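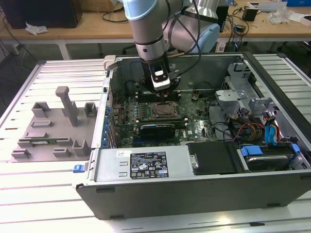 A desktop tower laid on its side with the side panel removed. The memory slots are on the green board and the power supply is at the front.

Clindetham Equipment Reuse Service
Frequently asked questions: desktop computers

Search this site Enter keyword or asset number Go

Last revised 3 July 2026

Which computers does the Service accept?

The Service accepts desktop towers and workstations from departments, schools and registered charities within the Clindetham area. Laptops and tablets are handled separately under the Mirov scheme and should not be placed in the same crate. Form 786 must accompany every consignment.

May I open the case before sending it?

Yes, provided that the computer has been shut down, the mains lead removed and the power button held in for a few seconds. Lay the tower flat with the removable panel uppermost. The power supply unit itself must never be opened. Its label should be left in place, as our staff record the rating from it.

Should the hard drive be taken out?

Departments holding personal records must remove the drive and send it in the padded sleeve provided. In many towers the drive sits in a plastic caddy with coloured clips at the sides; please leave the caddy with the computer. All other drives are erased on arrival and a certificate is issued.

What happens to the memory?

Modules are released by means of the latches at the ends of each slot. They are tested separately and returned to stock in matched pairs. Modules should be held by their edges and placed in an anti-static bag. Loose modules sent in envelopes will be refused.

Do you reuse processors?

Processors are kept where a suitable board is available. Please do not remove a processor yourself. The contacts in the socket bend easily, and a board with bent contacts is normally sent for recycling.
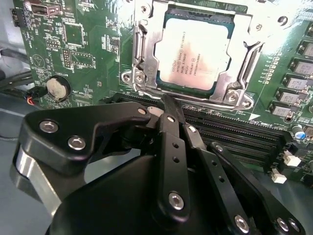 Processor socket with the retention frame raised. The lid of the processor is marked Intel Xeon E5-1630 v3, 3.70GHz.

How do I find out which processor is fitted?

The system information page will give the model while the computer is still in working order. If it will not start, write "not known" on the form. The marking on the metal lid is read by our staff once the cooler has been taken off and any old paste cleaned away.

What should be done about the small round battery on the board?

It may be left in its holder. Batteries are replaced as a matter of course on any computer more than two years old, and the old ones are collected by Dimitriou.

Is there a charge?

No charge is made for collections of 2 or more towers. Charges for single items were withdrawn in April.

Can I have a computer back once it has been dismantled?

Requests are considered only where the case has not yet been assigned to parts. Please write to Abelardo Tello at the Mostska depot, quoting the asset number.

Comments

R. Pell
Does the drive sleeve come with the crate or do we have to order it? Ours arrived without one.

Equipment Reuse Service
Sleeves are ordered on page two of the form. One will be sent to you.

schooloffice98
The link to the form opens the old version for me.

M. Hartnoll
We have a tower with the side panel missing altogether. Will it still be collected?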